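Velex Soft Panniers: The Long Guide
Section 4. Getting them on the bike

You've got your straps sorted from Section 3 and everything's spread out on the garage floor, so now for the bit I enjoy most.

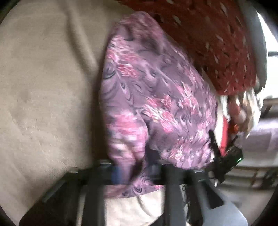
I've fitted these to three bikes of my own and plenty belonging to other people in Estbridge, usually on a Sunday with the kettle going, and the first go always takes longer than you'd like. Give yourself a whole morning. The second time you'll do it in the gap between breakfast and leaving.

You'll need the two bags, the yoke (the flat bit that goes under or over the seat), both pairs of side straps, a clean cloth and your seat key. Have the heat shield handy too if your exhaust is a high one.

Before you start

Put the bike on its centre stand or a paddock stand. If you've only got a side stand, park on level ground, leave it in gear and expect to do a lot of walking round to look at it from behind.

CAUTION: Let the exhaust go completely cold. I mean overnight cold if you can manage it. You'll be kneeling with your face and forearms right next to it, and you'll be feeling about for strap ends without looking.

Fitting the yoke

1. Take the seat off and wipe down the tail unit, including the sides where the bags will sit. Grit under a pannier is sandpaper. I learned this on a nearly new black tail and I still wince.

2. Lay the yoke across the subframe with the label facing the back. It does fit the other way round! It just won't sit flat, and you'll spend ages wondering why one bag hangs forward of the other.

3. Check that nothing is trapped underneath, especially the wiring to the rear light and the cable for the seat catch.

4. Put the seat back and press down until it clicks. Give it a good tug. If it won't click, move the yoke back a little and try again. Please don't bounce on it.

Note: On some bikes there isn't room under the seat, and on those the yoke goes over the pillion part instead. You lose the passenger, obviously. Everything from here on is the same.

Hanging the bags

5. Attach the left bag first, empty, with the yoke strap on its middle setting.

6. Attach the right bag on the same setting. Stand well back behind the bike and see if they're level. A high exhaust will push one out, so go by the bottom edges and ignore how far each one sticks out.

7. Run the front side strap to the pillion footrest hanger and the rear one to the grab rail or the number plate bracket. Pull them snug, not murderous. You're stopping the bag from swinging, and the yoke is doing the carrying.

8. Roll up every loose end and tuck it under its keeper. Then go round and do it again, as there's always one you missed.

CAUTION: A loose strap can get into the back wheel or the chain. If a keeper is broken or missing, tape the end down or cut it short and seal it with a lighter. Don't ride with it flapping.

Checking clearance

9. Sit on the bike and get somebody to look at the gap between each bag and the wheel, the exhaust and the indicators. Bounce up and down a few times while they watch.

10. Now load the bags as you would for a trip and look again. Heavy things go low and towards the front. My tool roll and the chain lube go in first, then clothes, then waterproofs on the very top where I can get at them in a lay-by.

11. Set your preload and tyre pressures for the load. The numbers are in your bike's handbook, and often on a sticker on the swingarm.

12. Ride round the block, stop, and tighten everything. Ride to the shops and back and do it once more.

Note: New straps stretch. On my first proper run, down to the Tirside camping weekend and back, which was 400 miles all in, I had to nip the side straps up twice before lunch. After that they hardly moved. I still check them every 100 miles or at every fuel stop, whichever comes first.

If one bag keeps sagging, look at the buckle before you blame the strap. The early ones had a smooth bar and would creep in the wet. Fashola, the little bike shop by the station in Estbridge, keep the toothed ones in a drawer behind the till, and they swap straight over.

Taking them off again is steps 8 to 5 backwards. I leave the yoke on all summer and take it off in November for a wash.

Section 5 covers rain covers and what to do about the zips.

Last updated: November

Comments (3)

Does the over-seat way mark the vinyl? Mine's just been recovered and I'm nervous.

Mine left a faint line that came off with warm water. I put an old tea towel under it now.

Label to the back!! Two years I've had mine on the wrong way round. Thank you.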